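4. Planning the Equipment Budget

4.1 What the road asks of the sensors

Before pricing a single camera, we drove. The temptation in any automated driving project is to open a catalog first, and we were as tempted as anyone (the newer lidar units are wonderful pieces of hardware!). But our funding from the Krasniqi program had to cover a full survey vehicle, and every item on the list had to earn its place on the kind of road the vehicle would spend its days on. For Vonerance that means two-lane country road, with farmland on one side, houses set well back, and long stretches where lane position must be read from a few painted dashes and whatever the asphalt offers in between.

The open stretches turned out to be a far better guide to camera choice than our spreadsheets. Cracks and sealed seams run across the lanes and can be mistaken for markings by a cheap detector. Distant cars first show up as a few dark pixels near the vanishing point, and a bright, pale sky puts real pressure on dynamic range.
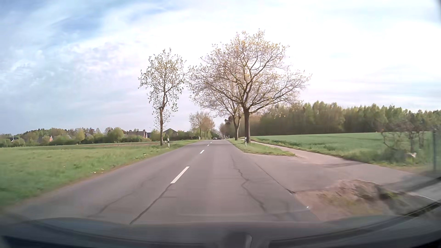

Angelovski objected at this point in the planning that we were about to spend the whole camera budget on distance, and that a second forward unit with a wider lens would do more for us at side entrances than any amount of extra resolution. She wanted the money for it taken from the lidar line, and she wanted it decided before the February order.

We took the objection seriously and reworked the plan around it. The revised list has 3 forward cameras, two of them long and one wide, all from the Plisadine range so that spare cables and mounts can be shared. Each mount kit costs 244 dollars, and we were delighted to find that the older kits still fit. The wide camera came in at 400 dollars and the recording computer at 2300 dollars. Lidar was moved to the second year, with its roof bracket bought now so that the car only has to visit the workshop once.

4.2 Where the list was tested

Junctions and islands settled most of the remaining arguments. A planner there has to deal with a keep-right arrow, a side road coming in from the left, edge lines that curve, and a patched surface in its own lane, and it needs all of that from cameras whose fields of view overlap enough to agree with each other. Small supplementary plates under round signs are a hard case of their own. If the lettering is blurred at driving speed, no software purchase will bring it back, so we set aside money for a faster shutter option on one of the long units.

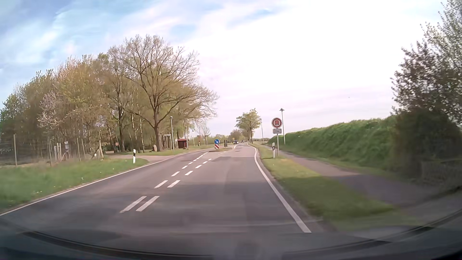
Figure 1. Approach to a traffic island with a side road on the left.

Janevski's Clutley calibration targets were the last item added, and we would now put them first. They are cheap and sturdy, and they let us check all the cameras against one another in the parking lot before each drive. We recommend that groups planning a similar vehicle price their calibration gear in the same round as the cameras and leave one mount position empty. Ours was filled within a month.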